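Office Closing Checklist: Electrical and Desk Areas
Drimbridge Building, Floor 4 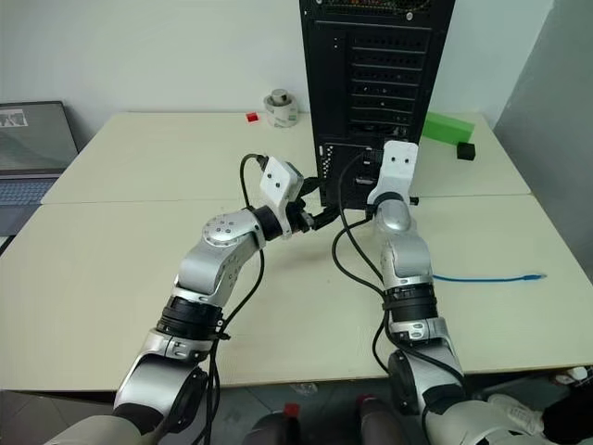 Walk the floor Friday after 5 p.m. and mark each line OK, FIX or N/A.

1. Power strips plugged straight into the wall, none chained. FIX. Two chained by the copy room.
2. Cords clear of walkways. OK.
3. Computer vents clear of paper and walls. OK.
4. Space heaters off and unplugged. FIX. One left on low in 469. Tag left on it.
5. Extinguisher gauge in the green. OK. Tag expires in November, Lombardi to replace.
6. Exit signs lit. OK.
7. Stair door closes and latches by itself. FIX. Sticks at the bottom. Reported to Lekia last month too.
8. Storage shelves loaded to no more than 175 pounds. N/A, shelves are out for repair.
9. Coffee maker off, counter wiped. OK.

Open items carry over to the next sheet until signed off.

Filed under: Workplace Safety, Checklists
Print this page | E-mail this page

Comments (3)

mukwood_mike: Line 7 has been on our sheet too. Ours needed a new closer.

deskside: Can you add a line for phone chargers?

frontdesk2: Printed 50 of these. The comment space is too small.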